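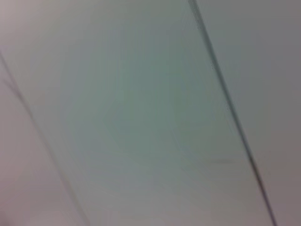 4.2 Changes in the work at the packing benches

The Stodstead site packs spare parts for commercial kitchens. Before the arms were installed, a packer at one of the benches did the whole job: read the order slip, picked the parts from the bins, wrapped them, closed the carton and put it on the outbound rack. After the changeover, the arm picks and places the parts and the packer does the wrapping, the closing and what the site calls clearing, meaning anything the arm has stopped on. We observed both arrangements and interviewed 26 employees across the 2 shifts.

The clearest change is in how the work is paced. Under the old arrangement packers set their own order within a batch. Many did the heavy cartons first and left the small ones for the end of the shift, when they were tired. The scheduling software, Trulus, now releases orders in a sequence meant to keep the arm moving, and the packer takes them as they come. Several people said the total amount of lifting had gone down but that the day felt longer. One packer with a long history at the site put it this way: "I used to know where I was in the day by what was left on the rack. Now it's just the next one."

The second change concerns stops. The arm halts when its wrist camera does not return a usable view of the part or of the work surface, and a light on the bench tells the packer to step in. Views taken while the arm is moving are often too blurred to use. Figure 3 is one such view: a pale surface crossed by two diagonal seams, the right-hand one much darker than the left, with little else that can be made out. Packers do not normally look at these views. They see only a short code on the bench display, and most of those we interviewed could not say what the code for a poor view meant beyond "it wants a hand."

Figure 3. View from the wrist camera, blurred by motion.

A shift handles roughly 600 cartons, and stops are not spread evenly across them. They bunch up after a change of part type, and a packer may clear several in a row and then none for a long stretch. Management had planned for clearing as a minor duty to be fitted in between cartons. In the interviews it came up more than any other subject. People described listening for the arm to slow down while they wrapped, and some kept one eye on the light even during conversation with us. None of this listening and watching appears in the written task list for the job, which was last revised in April, before the changeover.

Skill is the third area, and the accounts here differ. Newer employees generally liked the arrangement. They no longer had to learn the bin layout, which used to take a good part of the training period, and they reported fewer mispicks charged to their names. Longer-serving packers said the bin knowledge was the part of the job they had been respected for. Noman Usmani, who supervised one of the shifts during our visits, told us that he still sends questions about unusual parts to the same few people as before — but that they now have to leave a running bench to answer him.

Heydari, the contractor that maintains the arms, trained one packer per shift to restart a bench after a fault. The role carries no extra pay and had no title at the time of the study. Those who held it spoke of it as the most interesting part of their work, and also as the reason they rarely finished a break on time. The site's plan for the Gridance benches, due to come into use after January 2019, assigns restarts to a separate technician. Both packers then doing restarts had read the plan, and neither had been asked about it.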